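Where does the scrap go? Metal recycling in Irnstead
Group project, final report – Hicham Ait Ali and Tarek Ramadan
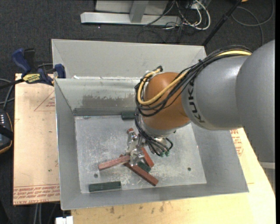 Fig. 1: Large grey metal bin on wooden surfaces, KUKA arm reaching in.

18 shares | 2 comments

Why we chose it

Irnstead had three scrap yards when our parents were at school. Now one, Melnychuk, out past the railway bridge. We wanted to know what people do with old metal at home – kettles, bike frames, curtain rails, tins – and whether having only one yard makes a difference. The council leaflet says "take it to your nearest site", not much help if you have no car.

What we did

Paper questionnaire, one page, eight questions. Handed out 300 in September, through letterboxes on the Mellell estate and the streets behind the library. Got 59 back. Not great. Most came in the first week and then nothing, so we should of gone round a second time. Tarek also spent an afternoon at the Melnychuk gate asking drivers what they had brought in (with permission from the office).

What people told us

Tins: nearly everyone puts them in the kerbside box. A few wash them first, a few didn't know you could.

Bigger things: much more mixed. Commonest answer was "keep it in the shed". Then "leave it on the pavement for the van". The van came up a lot. People like the van, it's free and it's quick, but hardly any of them knew who runs it or where the metal ends up.

Small electricals were the worst. Old toasters and hairdryers mostly go in the ordinary rubbish. One person wrote "didnt know a toaster was metal", which we think was a joke.

At the gate it was nearly all trade. Plumbers with copper, a roofer with lead, a man clearing a garage for his aunt. One driver told us he used to go to Balex before it shut in 2000 and that the prices were better then. We couldn't check this.

Steel and aluminium

Quick background as the marker asked for it. Steel sticks to a magnet, aluminium doesn't, so they are easy to separate. Both can be melted and used again. Aluminium takes a lot of energy to make from ore and far less to remelt, so throwing away a can is a bigger waste than it looks. Copper is worth most by weight out of the ordinary household metals, hence the plumbers.

Problems

Low return rate. All our streets are near the town centre so nothing from the villages. Question 6 was badly worded ("How often do you not recycle metal?") and some people answered it backwards – we left it out of the results.

What we would suggest

A metal skip at the library car park one weekend a month. Put the toaster thing on the leaflet, with a picture. And print the bus number for Melnychuk, it's the 18 and it stops right outside.

Questionnaire and tally sheets are in the apendix.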